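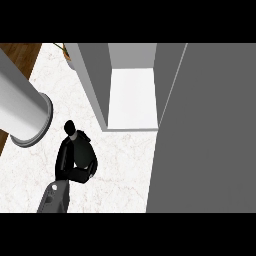

**Which gripper should a small laboratory choose for handling bottles and jars of mixed shapes?**

A two-finger gripper with long, curved fingers is the better first choice for most small laboratories, provided that the closing force can be set separately for each object. Suction remains preferable for flat lids and cartons.

The answer above is the position our group reached in June, after a comparison of three grippers on the same arm. I am recording the reasoning on this page, as several readers have written to ask why the order for the Velline suction head was withdrawn.

## Terms of the comparison

All trials were conducted in simulation before any hardware was purchased. Karthik Wanigasekara prepared the kitchen environment and the object set, which consists of 19 household items. Dagný Brynjólfsdóttir was responsible for the controller settings and kept them identical for each gripper wherever the software allowed it.

The grippers under review were the Britura long-finger model, the Lykkegaard parallel jaw and the Velline suction head. Each was required to lift an object from the counter, hold it at an angle for 5 seconds, and place it in an open compartment without contact with the walls.

## Dark, rounded bottles

Bottles with a broad body and a narrow neck proved the most instructive. The Lykkegaard jaw held them securely when the approach was level, but its short, flat pads left little tolerance when the bottle was tilted. In four of the trials the object rotated within the grasp and had to be set down again.

The Britura fingers reach further around the body, and a small rotation did not end the attempt. Their length carries a cost. The wrist must remain higher above the counter, and the path into a narrow compartment has to be planned with additional clearance. Ragnheiður Eskildsen revised the planner twice on this account, and the second revision is the one now in use.

The Velline head performed well on cartons and poorly on curved surfaces. It is possible that a smaller cup would alter this result. We did not have a model of one.

## Camera placement

The comparison also obliged us to reconsider the camera. A steep downward view from beside the arm makes the opening of a compartment easy to judge, while the far side of a held object is often hidden by the fingers. Þórey Dalsgaard has proposed a second, lower camera, and I support the proposal. The Flarnia controller accepts two streams, although the rate at which it processes them has yet to be measured.

## Present status

The Britura gripper has been ordered. The Lykkegaard jaw will be retained for small boxes, for which its accuracy was the highest of the group. Edileuza Damasceno will repeat the bottle trials on the physical arm, beginning on a Tuesday after the mounting plate arrives, and her force settings will be added to this page once she has approved them.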